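I spent most of February driving a robot gripper around with a little handheld controller, and I have an opinion now, so brace yourselves. I think the people who give demonstrations should be allowed to be bad at them. At least a bit!

We work in simulation at Alcombe, so nothing I break is real (a mercy, given my record). Joar Hägglund sets up the tasks, I do them by remote control, and a policy gets trained on whatever I did. The house rule when I started was simple: if you fumbled, you threw the run away. Only the smooth ones went in the pile.

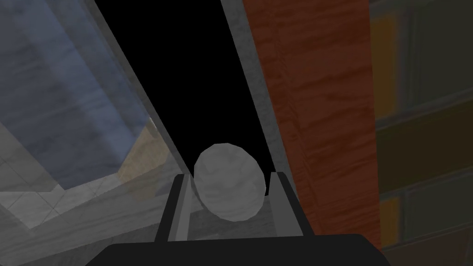
So we had a pile of 169 smooth runs, and they were lovely to watch, and the policy trained on them was hopeless the minute it drifted off my path. Of course it was. I'd never shown it what to do from over there. Every time I'd come in crooked, backed off and tried again, I'd hit delete on the exact piece of driving it needed.

Jennylyn Castillo doesn't agree with me on this, and she's a far better driver than I am. Her view is that a learner copies everything, dithering included, and that if you feed it hesitation you'll get a robot that hovers. She has a point. I've watched one hover for six minutes on a Friday afternoon and I wanted to throw my coffee at it.
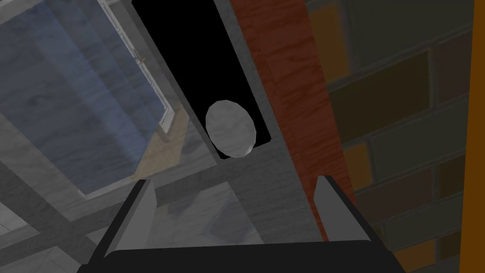 Hovering and recovering are different things, though, and I think we lump them together because both make a run longer. When I hover, I'm looking for information. The view rides along with the gripper, so the whole room tips over sideways, and I need a second to work out which way is up. You've got a pale egg of a thing sitting at the end of a black slot, fingers spread wide below it, and your thumbs have to translate all of that into a direction. A policy doesn't need to copy my squinting. Trim that, by all means. But the part where I pull back, straighten out and come in again — that's the lesson.

Try teaching somebody to parallel park by only ever showing them perfect parks. They'd be fine until the first time the back wheel touched the curb, and then they'd sit there with the blinker on.
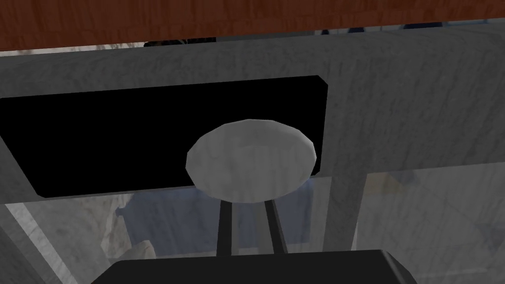
I've also come to think the clean-runs rule does something to the person holding the controller. I got timid. I picked the easy approach every single time, same angle, same speed, because a weird one might cost me the run. Lorna Tiongson went back through my early sessions and asked if I'd been copying and pasting. Ouch, but fair.
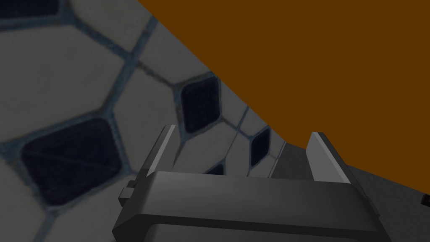
What I'd like is for us to start some runs in a mess on purpose. Put the gripper somewhere stupid, pointed the wrong way, and have the driver sort it out from there. Mark where the sorting out begins so nobody has to train on the stupid part. Joar says he can set that up in an afternoon, and Jennylyn has agreed to drive half of them, mostly (I suspect) to prove me wrong.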